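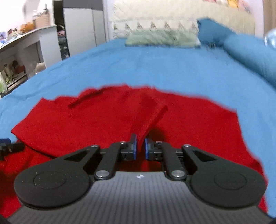 *Red cloth, blue sheet, both grippers in.*

I fold for a living, is what I tell people at weddings, and then I have to watch them decide whether I said "fold" or "fool."

The job came through Skedwood, who pay by the fold. You get a pair of grippers, one for each hand, and you do an ordinary chore with them so that some robot in Baverberg can learn how it goes. A fold counts if the cloth ends up in a shape a reasonable person would put in a drawer. They wanted 2,000 of them from me by the end of April. By the night I'm telling you about, I had 1,287.

I always work on the bed. The table's the right height, sure, but cloth slides on a table, and the sheet holds it a little, so the far hem stays put while you go after the near one. You pinch, you lift, you wait a second (they like the second), and then you bring it over. My right hand has always been the bossy one. The left is supposed to hold a corner and be quiet about it, and it took me 700 folds before it would.

So it's eleven at night and I've got the red one out. I love the red one! It was my aunt's, and it has never once in its life lain flat. I'd pinched up a bit in the middle and had the left hand down by the hem, and I was all set to go, and I noticed I was humming.

It was her song, the one she hummed over the ironing, which has maybe four notes in it. And my hands were doing her thing too, the little shake before the fold, just a flick, as if there were crumbs. There weren't any crumbs. I don't think there were ever crumbs when she did it, either.

I finished the fold and sent the night's batch off, and the next morning there was a note from the reviewer. Very polite. Fold 481 had been fine, it said, and so had most of the rest, but lately there was an extra motion before the lift and could I please leave it out, as the robot had started doing it.

I read that standing up, with my coffee going cold in the other hand. The robot had started doing it. Somewhere in Baverberg, in a building I'll never see, an arm bolted to a bench was picking up a towel and giving it a flick for crumbs.

I wrote back that I'd be careful. I meant it, too, because I've got rent, and I did the next thirty without a single flick, stiff as a waiter. They all passed.

Then I got the red one out again. I spread it over the sheet and pulled at the big crease, which came right back, and I took hold of it with both grippers and listened for a minute to the pipes and the neighbor's TV.

I gave it one little shake, and then I brought it over.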